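Friday, September 11, 2026
Notebook, adhesives bench. Skekura glue, second batch

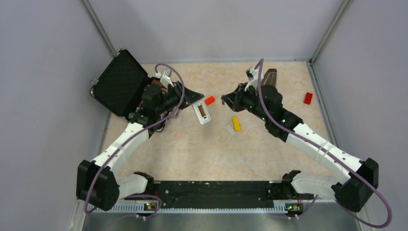 Two arms over the marbled floor, from above.

Batch two mixed this morning from the Dudás hide glue, same ratio as July. Soaked overnight in the small jar, then warmed in the water bath. Smell is fine, color a bit darker than the July lot. Strained once through the Ploltik mesh and got very little out of it.

Glued 6 maple lap joints, clamped, left on the shelf by the window. Pull test Monday. The July joints averaged 407 N with one bad one left out (starved joint, my fault, too much clamp).

Open time is still too short. The Skina additive is supposed to help but it made the July film rubbery, so none in this batch. If the pull numbers hold up I'll try half the dose next.

Bath thermostat drifts. Don't trust the dial, use the glass thermometer.

Scale is reading fine again after new batteries. Jar lids: need more. Order mesh too, item 1086 in the Ploltik list.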